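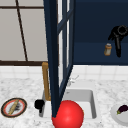
Checking a simulated kitchen before a manipulation run

This procedure covers the pre-run check for kitchen layouts used at Edstead. It applies to any layout with hinged doors, a sink or loose objects on the counter. Allow 15 minutes per layout.

1. Load the layout with the physics paused. Record the layout number (for example, 1202) and the random seed in the run sheet.

2. Check every open door against the fixed geometry. A door may not pass through a countertop, basin or faucet at any point in its swing. In the layout at the top of the page, the lower corner of the open glass door dips into the sink basin. Log an overlap like this as a placement fault and correct the hinge angle or the door position before continuing.

3. Check loose objects near the door. The red sphere in front of the sink meets the bottom tip of the same door in the camera view. Contact in a view does not prove contact in the model, so confirm it with the collision query.

4. Start the physics and let the layout settle for 30 seconds with the arm parked. Objects on plates, such as the rolling pin on the left and the eggplant on the right, must come to rest and remain on their plates.

5. Limit arm speed to 80 percent of the task value for the first pass. Stop the run if a door moves without a command.

6. Save the corrected layout under a new number. Do not overwrite the original.

Faults found after step 4 send the layout back to step 1. Results from a layout with an open placement fault are left out of the Kereama success rate.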